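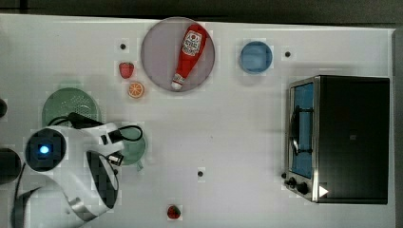

Dec 30, 2019

## Recalibrating the oven dial

The recipes I use assume that 350 on the dial means 350 in the oven. Mine has been off since we moved in, and in October I finally measured it.

The thermometer is a Tulletis probe with a braided lead thin enough to pass the door gasket. I clipped the tip to the middle of the center rack, away from the walls, and logged a reading every 15 seconds into a spreadsheet. Hanging dial thermometers are fine for a rough check, but you have to read them through the glass and they lag badly.

Results with the dial at 350 F:

- Preheat light went off at 286 F.
- Average over the next hour was 25 degrees low.
- Swing between burner on and burner off was wide at first and settled after the third cycle.

The first line explains most of my flat biscuits. The preheat light on this model follows the thermostat bulb, and the bulb sits near the top rear corner where the air heats first. The center rack takes much longer to catch up. I now ignore the light and wait.

The offset is easier to fix. On older Kiker ranges the knob pulls straight off, and the back of it has two screws and a notched plate. Loosen both screws, hold the skirt still, and move the plate one notch at a time. My manual says each notch is 10 degrees. I moved it two, which left the oven 5 degrees low, and I left it there. Mark the original position with a pencil before you touch anything.

Newer ranges with a keypad usually have an offset setting in the menu, so check the manual before taking anything apart.

I repeated the test at 425 F and the error was slightly larger, so the correction is not constant across the range. A single offset can only be right at one temperature. I set mine for 350 because that is where I bake bread pudding, cookies and most casseroles. For pizza I add 10 on the dial.

One open item: the door gasket is flattened along the bottom edge. I have a replacement from Clakora on order and will rerun the log once it is in - same rack, same probe position, same 15 second interval.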